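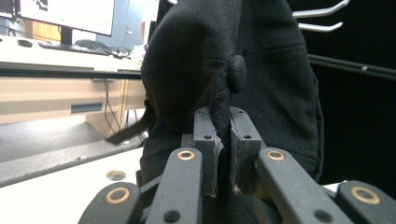 CHAPTER 3

Carrying the load: weight, balance and the walker's back

Draft for class use, 2026-06-18. Emlyn Parry

Before you start: have the Ternham map sheet open, and your notes from Chapter 2 (boots and feet). You will need both. Pencil too.

3.1 Why load matters

Most people who give up on a long walk give up because of what they are carrying. Sore shoulders by midday. A stiff lower back the morning after. Then the short cuts begin, the missed meals, the map left in the pocket because getting it out means stopping and stopping means starting again.

Load is a simple idea. It is everything you carry that isn't you. Water, food, spare clothes, the flask, the bag itself. Students forget the bag itself. Weigh it empty, write it down, add it in.

A litre of water weighs 1000 grams. Learn that one, it comes up in every planning exercise in this book and in the test at the end of Part One.

3.2 Where the weight sits

Stand up straight with nothing on. (Nothing on your back, I mean.) Your weight falls through the hips and down into the feet. Now put on a full pack. The whole lot wants to tip backwards, so you lean forward to stop it. You don't decide to, the body just does it.

How far you lean depends on two things:

how heavy the load is
how far it sits from your spine

The second gets ignored. A heavy thing packed close against the back may bother you less than a lighter one swinging about at the far side of the bag. Same reason a full bucket is harder to hold at arm's length. We come back to this with the turning force sums in 3.6.

High or low? Arguments about this. On good paths, heavy things go fairly high, between the shoulder blades. On rough ground bring them down a bit, you will be twisting and stepping sideways and a high load pulls you over. Try both on the practice slope and make up your own mind.

3.3 Hips and shoulders

Shoulders are poor at holding weight for hours. Hips are good at it. A proper hip belt moves much of the load off the one and on to the other, provided it is done up first and done up in the right place, over the top of the hip bones and not round the waist.

Order of work: loosen everything, pack on, hip belt, shoulder straps, chest strap last. Walk 10 paces. Adjust. Small day packs often have no belt worth the name, so keep the load small to match.

3.4 The Workurmont crossing

We use one route as a worked case through the whole chapter. It starts at Ternham, goes up past the Jevis sheepfolds and over Workurmont, then down by the old quarry road. Height of the start: 191 metres. Long steady climb, one steep bit, loose stones coming down.

The walker in our case is called Tạ. First crossing, carries too much. Second crossing, a week later in June, carries less but packs it badly. Third time better. Her kit lists are in Table 3.1 and her notes on how she felt are in the boxes at the side of each section. Read the notes, they are more use then the table.

3.5 Words you will need

Load: all that is carried, bag included.
Centre of gravity: the point where the weight seems to act.
Base: the patch of ground between and under your feet.
Stable: staying up without effort.
Shear: a sideways rub between skin and strap. Causes sores.

Starter task (30 minutes, in pairs)

Pack a bag for a day on Workurmont from the school store. Weigh it. One partner wears it, the other stands side on and sketches the line of the back, with and without the load. Swap. Then repack the same things in a differnt order and draw again.

Keep the sketches. They are needed for 3.6, turning forces, which starts overleaf.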